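The bin and the bench

I want to put in a good word for the plastic bin. The ordinary sort, with rounded corners and a thick rim, the kind you pick up for small change and then keep for half your life. I own far too many of them and I would happily own more!

My neighbour Margareta Roman thinks I've lost the plot. She is a drawer person. Everything in her workroom at Cledine slides away behind a handle, and it looks lovely, and every single time I visit we spend the first ten minutes opening drawers to find the scissors. With an open bin you glance down and there's your stuff. You can carry it to the job, tip it out, rinse it under the tap and start again.

Colour helps too. I used to buy everything in grey (it seemed more grown-up) and I was forever grabbing the wrong one. Go pale for the little things, I say, so they show up against the bottom, and go big and blue for the heavy stuff that lives up on a shelf.

And please, put it all on steel. I saved for a steel bench for 13 months and was terrified of the first scratch, which arrived within five days. Then came the second, and after that I stopped looking and got on with using it. A scratched bench is a bench somebody works at. Timber is beautiful, I grew up with it, but I don't want to oil anything ever again. A shelf over the bench is the other half of the trick, because crates on the floor get kicked, and crates overhead leave you the whole top to spread out on.

So that's my case: bins you can see into, a hard-wearing top, a shelf above. Margareta is welcome to her handles. I did notice a bin under her sink in June, though, and I've been very good about not mentioning it.
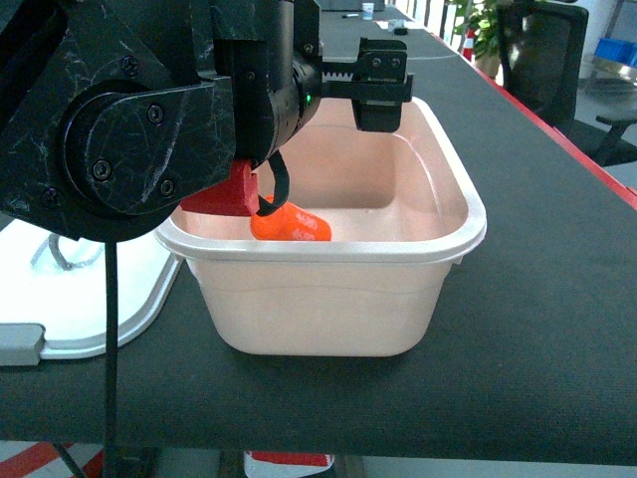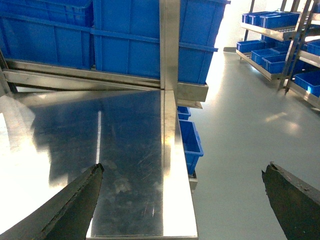
Page last updated: 2022-11-14

336 shares | 13 comments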